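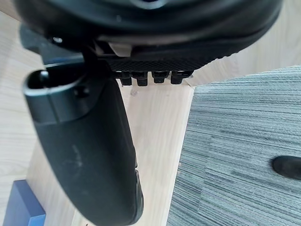
Home | League News | Standings | Rules | Minutes | Contact

Dirncombe Fantasy League: Minutes of the Preseason Meeting
Posted in September by Yeshi Jemal

Print this page | E-mail this page

OK, these are the minutes, and I'm writing them the way I write everything, so if you wanted Roman numerals you should have volunteered when I asked (twice!). We got going at 7:15 pm, which for this league is practically early. Eleven of the twelve teams were there. Pundora's owner was on the phone and kept dropping off, so if you're Pundora, please read the waiver part carefully – you missed most of it.

Last season's minutes. Approved. Telau wanted it noted that the week nine trade was listed with the wrong tight end. Noted, and I'll fix it.

Scoring. This ate up most of the first hour. Qaisi brought back the motion from last year to go from half a point per catch to a full point. I'll try to be fair here even though I voted against it. The argument for it is that running backs get hurt so much now that you ought to be able to build a decent team around receivers, and a full point helps you do that. The argument against (mine, mostly) is that a guy who catches nine screens for 17 yards should not beat a guy who scores a touchdown. We went around on that for a while and it got a little loud. Motion failed, seven to five, with Pundora voting by text. Half a point stays.

Telau then moved that we drop kickers. I was all for this one and gave what I thought was a pretty good speech. It failed eight to four. We still have kickers.

Waivers. We're keeping the bidding system but the season budget goes up to $1,000 in play money, from $100. It doesn't change anything about the math, but it means fewer ties, and ties were the thing everybody complained about. Zero-dollar bids are still fine. If there's a tie anyway, it goes to the team lower in the standings. Passed with no one against. Bids run overnight and they're locked at 2 am, and please don't text me at 2:05 saying the app froze.

Trades. Long talk about the veto. Last November's big running back deal drew five veto votes, and I'm pretty sure three of them came from teams who just didn't want to face that lineup in the playoffs. So the new rule is that the commissioner (me, sorry) can only reverse a trade if there's real collusion, and a dumb trade isn't collusion. You're allowed to make a dumb trade. I've made plenty. Passed nine to three. Trade deadline stays at the end of week eleven.

Benches. Qaisi asked for one more bench spot plus a second injured spot. We split it up and voted separately. The injured spot passed, the bench spot didn't. I think that's right – the waiver wire is thin enough by October already.

Money. Dues are $40 a team, same as before, and are owed before the draft starts. I've got seven teams paid so far. There's also $59 left over from last year, and we agreed to put it toward pizza on draft night. Telau wants it on record that last year's pizza was cold. It's on record.

Draft order. We drew names out of a bowl while Pundora was on the line, so everyone heard it. Telau picks first, Qaisi second, and I'm in the twelfth spot for the third year running. I asked for a redraw and didn't get a second. It's a snake draft again with ninety seconds a pick, and if your clock runs out the site picks for you and we don't undo it.

Last place. Still no agreement on what the loser has to do. The ideas were a karaoke night, wearing the winner's jersey to work, or running the website for a year (I liked that one a lot). Carried over to the next meeting, so send me your votes.

We wrapped up at 9:20. Five of you still owe me dues, and I need your team names by the night before the draft.

Print this page | E-mail this page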